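Why Do We Have Shadows?

By Ebise Feyisa

Light is always in a hurry. It leaves the sun or a lamp and it goes straight ahead. It cannot turn around a corner like you can on your bicycle. When something stands in its way, the light stops there, and behind this thing a darker place is left. We call this darker place a shadow.

Not every thing makes the same shadow. Window glass lets most of the light go through, so its shadow is very weak. A book stops all the light, and its shadow is strong.

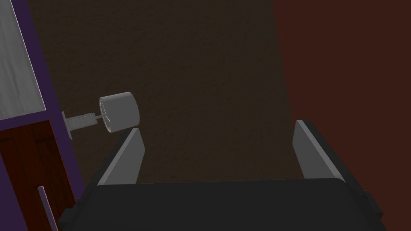

Why is my shadow long in the evening?
In the evening the sun is low in the sky. Its light comes to you from the side, so your body stops the light over a long piece of ground. At noon the sun is high, and your shadow becomes short.

In my town, Relstead, the children of the Skoryk school draw their shadows with chalk on 1st July. They draw once in the morning and once at noon, and each child stands on the same spot both times. The chalk shadow from the morning is always the longer one. Last time a boy wanted to draw also his dog, but the dog did not like to stand.

You can try it at home with a lamp. Make the room dark and hold your hand between the lamp and the wall. Now move your hand near to the lamp. The shadow grows! Move it near to the wall and the shadow is small again, with a sharp edge.
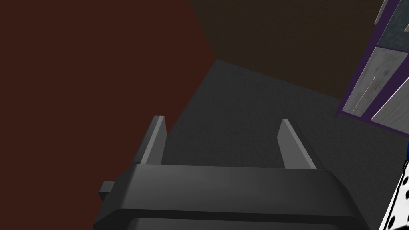

Light and dark gray surfaces.

The biggest shadow you can ever stand in is the night. The Earth stops the light of the sun, and we are on the dark side until the morning.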